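Savau robots learn the breakfast counter from fewer demonstrations

A research group at the Savau laboratory in Clolville has presented a method which lets a household robot learn a kitchen task from up to 100 demonstrations by a person. The group's earlier system needed 210 for the same work.
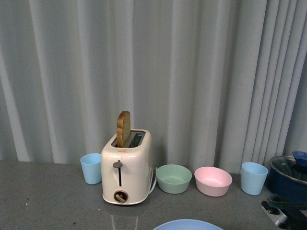
How the method works

The task sounds simple. The robot must take a slice of bread out of a toaster and lay it on a plate, while cups and bowls stand close by on the same counter. For a person this takes a few seconds. For a robot it is difficult, as the bread is thin and breaks easily, and the toaster can move when it is touched.

The new method is called Ikeda. It divides each demonstration into short parts, for example the approach to the bread, the grip and the lift. The parts are then compared with each other, and those which teach the robot nothing new get less weight in the training. According to the group, most of the repeated material comes from the approach, where people move in almost the same way every time. The grip is different in each demonstration, and therefore it is kept in full.

The researchers also change the order of the cups and bowls between the demonstrations. In the earlier work the objects had fixed places, and the robot often failed when a bowl was moved by the width of a hand.

Results

In the tests the robot made 108 attempts with arrangements it had not met in training. The group reports that it succeeded more often than the earlier system, and that it pushed the toaster out of its place less often. The weak point is still very dark toast, which the robot sometimes does not separate from the slot.

The training took four hours on one computer. The work was paid for by the Huvwood fund, which supports research on help in the home for older people.

The group intends to publish the demonstrations in February, together with the program code. A second study, on pots with lids, has already started at the same laboratory.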